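Clanda Cell Set-up Guide
Section 3: Planning and budget before you order

Read this section before you ask for a quotation. Most of the trouble we hear about at Skalesetti comes from a list that was made too quickly. The arm was ordered first, then the table was found to be too small, and then the money for the fixtures was already used.

The section is written for a workshop or a school laboratory that wants one arm for handling computer parts, both for practice and for work in a real computer case. If you plan a cell with two arms, read also Section 9.

Revised 2020-03-28 by Mogens Bach. Comments from Liv Lundgren and Špela Perić are included.

3.1 Decide the work first

1. Write down every part that the gripper shall hold. Memory modules, circuit cards and cable plugs are three different jobs, and each one must have its own line.

2. For each part, write the thickness at the place where the fingers will take it, and not the largest thickness of the part.

3. Write where the part must go. A slot in an upright panel and a slot deep in an open case need different reach and different fingers.

4. Measure the free space beside each slot, with the cables in their normal position. Do not measure in an empty case. Power wires and drive cables take more space than people expect, and they do not always lie in the same place after service.

5. Mark each line with A (must work from the first day) or B (can wait). Only the A lines decide the size of the first order.

Note: If you have more than 8 lines marked A, make the list again. A first cell with so many jobs will be late.

3.2 Choose between practice panel and real case

A practice panel is a plate with raised sockets and slots in the same style as a motherboard. You can make it in your own workshop or order it from Haugen. It is cheaper to damage than a real board, and the plain surface makes teaching of positions easier.

A real case is needed before you accept the cell. The board is crowded with small components, the latches have their own force, and the wires are in the way. We recommend to buy both in the same order.

1. Put the practice panel on the wall of the cell, upright, with four screws.

2. Place the computer case where the arm can reach it without turning over the panel.

3. Keep old cases. A case from the scrap store is good enough for the first months.

Caution: Do not practice with a board that has to go back into service. A finger that comes down a little beside the slot can break a capacitor, and the damage is not always visible.

Work in the open case, card insertion on the practice panel, and the wall with pendant and fixture plate: 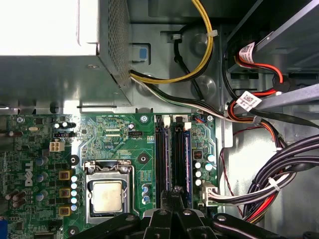
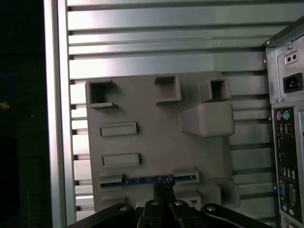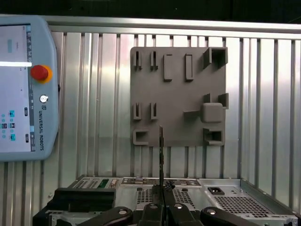
3.3 Make the equipment list

Use the order form at the end of this guide. Fill in the groups in the same order as here, because the later groups depend on the earlier ones.

1. Arm, controller and teach pendant. These are normally sold together. Ask if the pendant holder is included. Ask also for the length of the pendant cable, and check it against your drawing.

2. Gripper and fingers. Order at least one spare pair of fingers for each shape. The fingers are the part that wears and the part that hits things.

3. Frame and wall. Aluminum profile is easy to change later. Plan the wall larger than the first fixture, so that a second plate can be mounted without moving the first one.

4. Fixtures. Count the drawing time as a cost, also when your own people make the drawings.

5. Camera and light. Shiny metal gives strong reflections. Ask for a loan lamp and test it in your own room before you buy.

6. Training. Two persons must be trained, never only one. If that person is sick, the cell stands still.

Note: The emergency stop on the pendant must be possible to reach for the operator during all work. If the pendant hangs on the inner side of the wall, plan one more stop button at the operator side and put it in group 1.

3.4 Set the budget

The example below is from the cell that Borghild Grønli planned for the repair shop at Vilon. Your prices will be different. Look at the method.

1. Ask for written prices on groups 1, 2 and 5. Do not use a price from the telephone.

2. For group 4, the Vilon shop set aside 2,750 euros for printed plates, screws and replacement material. It was used up in 7 months. Half of it went to plates that were made again after a change in the layout.

3. For group 6, write the course fee and also the working hours. In the Vilon plan this was 80 hours in total, and it was the line that the management wanted to remove. Sigrun Sandberg, who ran the shop, kept it in and moved one B job to the next year.

4. Add a reserve on its own line. Do not hide it inside the other groups. When it is hidden, it is spent there.

5. Let a second person read the sum against the A lines from 3.1. Each A line must have a gripper finger, a fixture and a place in the cell. If one of these is missing, the budget is not ready.

Caution: Do not lower the sum by taking away the spare fingers. Delivery time for a special shape can be several weeks, and in this time the arm costs the same and does nothing.

3.5 Plan the dates

1. Start from the day when the cell must be in use and count backward.

2. Put the frame and wall before the arm. The arm should not stand in its box waiting, because the warranty starts on delivery.

3. If your budget year closes in December, send the order before November. Later orders are often invoiced in the wrong year.

4. Reserve the room, the electric outlet and the lifting help for the same day.

5. Keep two free weeks between mounting and the first training day. They will be used for cables, for the first positions on the practice panel and for parts that were forgotten.

When the list, the budget and the dates are signed, continue with Section 4, Unpacking and checking the delivery.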